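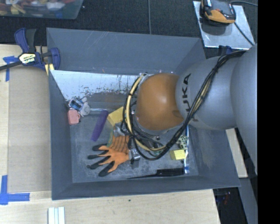

Sprechernotizen zum Vortrag "Vormachen statt programmieren? Fernsteuerung und Handführung als Wege der Aufgabenvermittlung"
Projekt Wisent, Teilprojekt Greifen
Veranstaltungsort: Urnholm, Donnerstag, Saal 2

Folie 1: Begrüßung
Sehr geehrte Damen und Herren, im Namen des Projektverbundes heiße ich Sie willkommen. Der Vortrag behandelt die Frage, auf welche Weise ein Mensch einem Roboterarm eine Greifaufgabe zeigt und welche Anforderungen sich daraus für Arbeitsplatz und Personal ergeben.
(Hinweis auf die Handreichung am Eingang. Rückfragen bitte am Ende.)

Folie 2: Aufgabe
Der Arm soll einzelne Gegenstände aus einem Behälter entnehmen. Die Gegenstände sind in Form und Material bewusst verschieden gewählt: Bausteine, Spielzeug, Textilien, längliche Teile. Eine feste Ablageordnung besteht nicht. Für jeden Gegenstand ist eine eigene Bewegungsfolge zu programmieren, sofern man den klassischen Weg wählt. Der Verbund hat sich daher für Demonstrationen entschieden.
(Kurz halten, der Saal kennt das Problem.)

Folie 3: Zwei Verfahren
Bei der Handführung bewegt die Bedienperson den Arm unmittelbar an die gewünschte Stelle. Das Verfahren ist schnell erlernt und vermittelt ein gutes Gefühl für Kontaktkräfte. Es setzt jedoch voraus, dass sich die Person am Behälter befindet, und ihre Hände verdecken zeitweise die Sicht der Kamera.
Bei der Fernsteuerung wird der Arm über ein Eingabegerät geführt. Die Aufzeichnung bleibt frei von Händen, die Bewegungen fallen anfangs allerdings zögerlich aus. Die Software Clernuner zeichnet in beiden Fällen Gelenkstellungen, Greiferöffnung und Kamerabild gemeinsam auf.
(Begriff "Demonstration" hier einmal sauber definieren: ein vollständiger Durchgang von der Ausgangsstellung bis zur Ablage.)

Folie 4: Umfang
Der Bestand umfasst 4000 Demonstrationen. Davon wurden 664 von der Auswertung ausgenommen, überwiegend wegen unvollständiger Ablage oder fehlender Zeitstempel. Die ausgenommenen Durchgänge werden aufbewahrt und gesondert gekennzeichnet.
(Zahlen langsam vortragen. Auf Nachfrage: Die Kennzeichnung erfolgt durch zwei Personen unabhängig voneinander.)

Folie 5: Beobachtungen
Weiche Gegenstände bereiten die größten Schwierigkeiten. Ein Handschuh kann am Bündchen, an den Fingern oder in der Mitte gefasst werden, und die Bedienpersonen gehen hierbei uneinheitlich vor. Für das Lernverfahren ist diese Uneinheitlichkeit zunächst nachteilig. Wir haben deshalb eine schriftliche Anleitung mit sieben Regeln eingeführt, darunter die Vorgabe, den Greifer vor dem Schließen kurz anzuhalten.
Zu beachten ist ferner die Kabelführung am Arm. Lose Schlaufen können in den Behälter hineinreichen und den Greifpunkt verdecken. Der Verlauf ist vor jeder Sitzung zu prüfen.

Folie 6: Ausblick
Im März beginnt die Erprobung am Standort Valderrama. Dort werden beide Verfahren mit denselben Gegenständen und derselben Anleitung verglichen.
(Falls die Zeit knapp wird: Folie 5, zweiter Absatz, entfällt. Danach Überleitung zur Aussprache; Mikrofon an die Saalregie zurückgeben.)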